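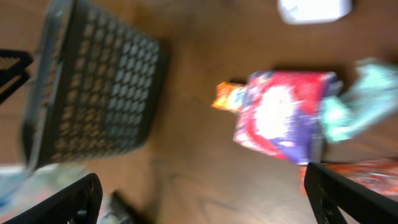
Is the Trolley bus stop really moving?

Yes! I asked at the June meeting, and the stop shifts two blocks up to Sandhu Street - for good.

Why am I so worked up about it?

Well, my mom uses that stop, and so do roughly 3000 other riders a week. 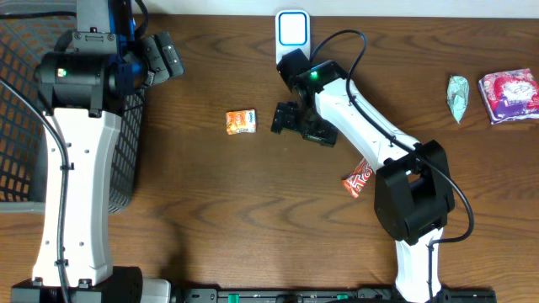 The new spot has no bench and no curb ramp, and I've told the council so (twice now).

Can I still sign the petition?

Please do! We need 1000 names, and paper forms are at the Skakavow library desk
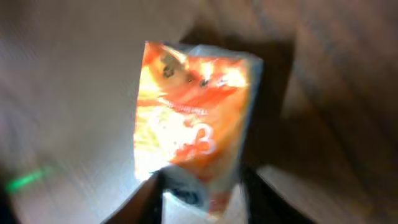 until 6 every evening, or you can print one at home and mail it in.

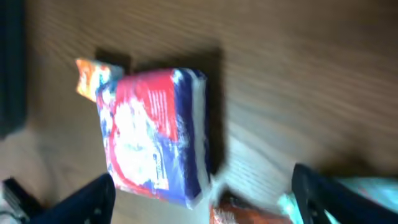 Snack on the table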